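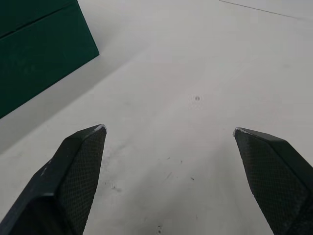 Aug 3, 2024, Brandstead workshop, long bench

Skesus, layout trials, box 868 (the green one)

Finally got the green box onto the bench, and I like it even more than I did in the catalog. Ville wanted to start with one of the plain ones so we'd have something dull to compare against, but Dorottya had already cleared a spot for this one and I was not going to argue. Dark green outside, cream inside. Everything silver shows up beautifully against the cream, which helps when you are hunting for a tiny clasp.

Quick recap for Kiri, who missed the July session. We are working out how a mixed lot of jewelry should go into a box like this so that the owner can find things again, close the lid without squashing anything, and pick up a chain without bringing three others along. We have the four boxes from Betville and a bag of practice pieces that can be tangled to our hearts' content. The write-up goes to Saimi when all four boxes have been through it.

Order we tried first, same as July:
1. flat things and cases
2. anything bagged
3. chains
4. small loose pieces

It went better than last time but chains are still the headache. If you lay a chain down in a heap it makes a knot of itself within minutes, I swear. The long practice chain is 70 cm and it is a monster. Fasten it first, always. An unfastened chain threads its own end through everything, and once the clasp has gone through a loop you are there for the afternoon. Teemu's trick is to hold it up by the clasp and let it hang until it stops turning, then lower it in so the links land on each other in a coil. Tried it and it's great! My coils came out lopsided, his look like little snail shells. Practice, I suppose.

The small square cells at the front are a treat for this. A coiled chain fits one cell with room for a fingertip beside it, and you need that room or you end up pinching the lining every time. One chain per cell. Dorottya doubled up in one of them to see what would happen and the two came out as a pair, so that is settled as far as I'm concerned.
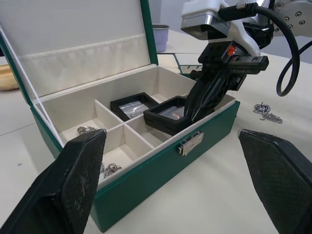 The black display cases were my favorite part of the day. They have a clear window, so you can see what is in each one without opening it, and they are square and tidy in the big space at the back. Keep them flat. Stacking them on edge looked clever and got more in, but then the windows face sideways and you are back to lifting each one out to look. Ville thinks we could cut a strip of felt to go under them so they don't slide when the box is carried. I think they'd be fine with a snugger fit, but felt is cheap and we have plenty of the cream from Eglītis.

Little clear bags: I went in against them (they crinkle, they look like leftovers) and I've changed my mind. A bagged piece doesn't snag its neighbors, and you can tuck one inside a case and still see it. Press the air out before closing. We should ask for a smaller size, the ones we've got are baggy on anything ring-sized.

The copper-colored pieces should live apart from the silver. Saimi is firm on this and she has handled a lot more of it than I have. Separate case, done.

Things about the box itself:

The lid is good. It stands up by itself when open, padded on the inside. The pocket flap in the lid is meant for flat things, and we had a disagreement over earrings in there. I say no, posts will press into whatever is underneath when the lid comes down. Dorottya says a card of earrings turned post side up is fine. Try both on the next box.

The ring rolls are lovely and springy. Push the ring down between two rolls, don't slide it along from the end, which drags the lining and leaves a little pucker. Teemu got 17 rings in and it still looked neat, though picking out one from the middle took some wiggling. Leave gaps. Nobody with a normal number of rings is going to fill it anyway.

Row of tiny hooks – I had such hopes for these. Very pretty, and fine for a short fine chain or a bracelet, but the long one bunches up below and you get the tangle just the same, only hanging. Short chains on the hooks, long chains coiled in a space of their own.

The clasp closes with a satisfying click. If it doesn't click, something is standing too tall at the back and the answer is to go and look, not to press harder. (Ville.)

Timings, all practice pieces starting out loose on the bench, box open:
me, first go: 17 minutes, including one bad knot
me, second go: 11 minutes
Teemu: didn't time himself, said he was "enjoying it"

The second go was quicker almost entirely because I spread everything out first. Chains to the right of the box, cases behind, small stuff in a saucer. Reaching across an open box to get at things is how I caught my sleeve on the hooks, so that is a lesson with a snag in a good cardigan to go with it.
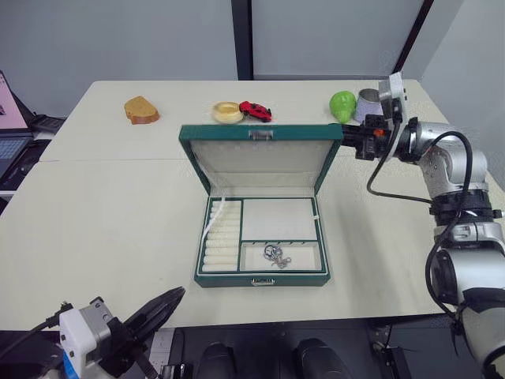
Should the small tangled pieces be sorted out before they go in, or can they wait in the shallow compartment?

Sort them out first. The shallow compartment is fine as a parking place while you are working, but anything left there with a chain or a loop on it grabs the next thing you set down. Two pins and a bit of felt under the knot will undo most of them. If it takes longer than a cup of coffee, bag it and come back.

Still to do on this one:
– felt strip under the cases, with and without (Ville cutting)
– carry test, once around the yard and up the stairs, then open and see what moved
– earrings in the lid pocket, both ways
– try coiling over a pencil for those of us who don't have Teemu's hands
– ask Betville if they sell spare rolls for the ring section, because I'd love a box with more of them and fewer hooks

Kiri, could you bring the brown box over when you come back? The lining in that one is darker and I'm curious how much harder it makes finding the little earring backs. Practice pieces are in the saucer drawer, long chain coiled and bagged. Please fasten it before you put it away.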